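Reading a Soft Good: Materials and Closures
Tuesday, April 9, 2024 – by Izzati Setiawan
Reading time: 3 min

These notes go with the second half of the unit on sewn goods. Bring them to the lab, along with your swatch book.

A sewn product is described in a spec sheet before anyone cuts fabric. The sheet lists shell, lining, trims and closures, in that order. Students often leave trims for last and run out of room. Leave at least 10 lines for them.

Woven fabric has little stretch along the warp and a bit more across the weft. On the bias it stretches most, so piping covers are usually cut on the bias to go around corners without puckering. Mark the grain direction on every pattern piece, including the small ones.

Clear plastic film behaves differently from cloth. Needle holes in film do not close up. If you sew a seam in the wrong place you have to cut a new panel. Use a longer stitch, because short stitches turn the edge into a tear line. Clips hold film well – pins leave marks.
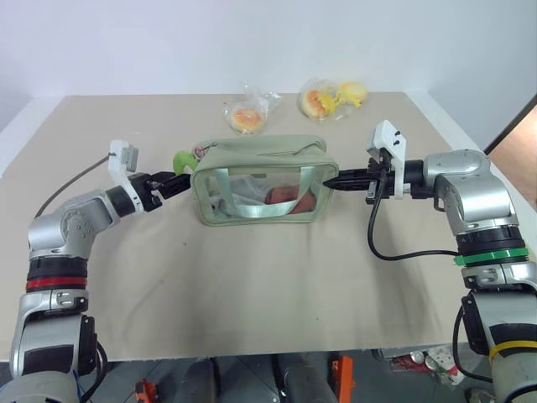
Fig. 3. Zippered bag with a transparent front window and a webbing handle.

Webbing is sold by width and by weight. Polypropylene is light and cheap, and it melts easily under an iron. Cotton is softer in the hand but takes up water. Nylon is strong and a little slippery, so bar tacks should be longer than you would use on cotton. In all cases seal or fold the cut ends.

Zippers come as coil, molded tooth or metal. Coil bends around curves best. For a curved opening, baste the tape first and clip it every half inch or so. Read the Nair handout on sliders before the lab.

For August students repeating the unit: the assignment has changed. You now write one full spec sheet, 200 words minimum, for an item you own. Hand it to Syafiqah Goh in room 116. Drawings can be in pencil.

Last updated by N. Majimbun after the spring lab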